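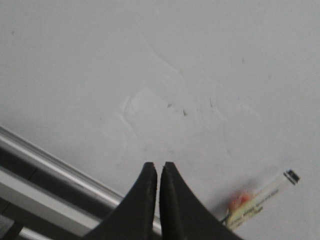
Notas para la charla · Categoría: Taller y oficio

Hola a todas y a todos. Soy Raíssa Batista, llevo 11 años montando mesas de trabajo en Skudholm, y vengo a hablaros de un tema que parece una tontería: el tablero blanco. (Pausa, dejar que se rían.)

Yo era del tablero oscuro, lo confieso. En Cusi teníamos 27 mesas negras y me parecían elegantísimas, hasta que se me cayó un tornillo de los pequeños y me pasé media tarde buscándolo a gatas con la linterna del móvil. Con el blanco mate lo ves enseguida, ¡y cualquier pieza de metal canta muchísimo! El brillo, para la cocina de vuestra casa, que bajo un foco te deja ciega.

Que se marca, sí, claro que se marca. Una mesa blanca con cuatro manchitas me da confianza, quiere decir que alguien la usa. Yo paso un paño húmedo al terminar, jabón neutro, y ya está. Nada de estropajo (contar aquí lo de Corkcombe, pero corto, que la otra vez me enrollé).

Preguntar a la sala: ¿quién deja libre el centro de la mesa? Levantarán la mano cinco. Lo largo, barras y perfiles, a mí me gusta llevarlo a un lado y en paralelo, para tener sitio donde apoyar los codos.

Si sobra tiempo, los cantos: redondeados, por favor, que los antebrazos lo agradecen. Si no sobra, paso a preguntas y reparto las muestras de Gukivley.

Usamos cookies propias y de terceros para mejorar tu visita. Aceptar · Configurar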